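Chapter 2
Before You Touch the Arm

I learned most of my safety habits at a shop called Rennie, where the cell rules filled 40 laminated pages and I had read maybe four of them by my first Friday. Please don't be me! This chapter is the short version, the stuff I now check before any power goes on.

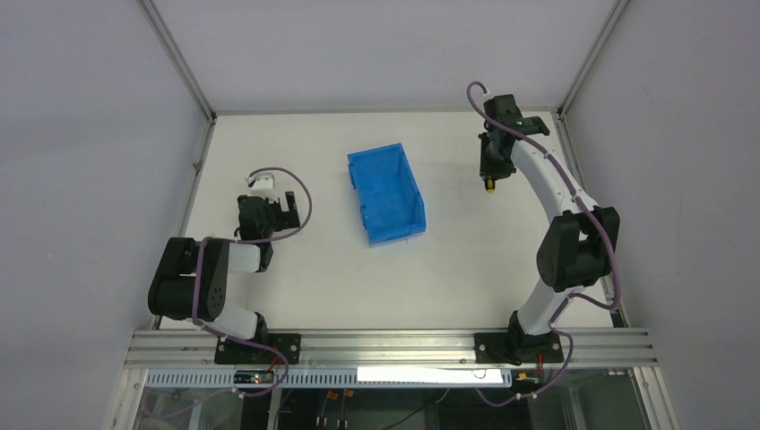

Start with the cables. Follow each one by hand from gripper to base, with the power off, and move every joint through its full range while you watch for pinching. Then clear the table of anything the task doesn't need (coffee included). At Dunton we logged 266 startups this way, and I still use their sheet. You'll fill in a copy in Section 2.1, right after we go over who gets to hold the stop button.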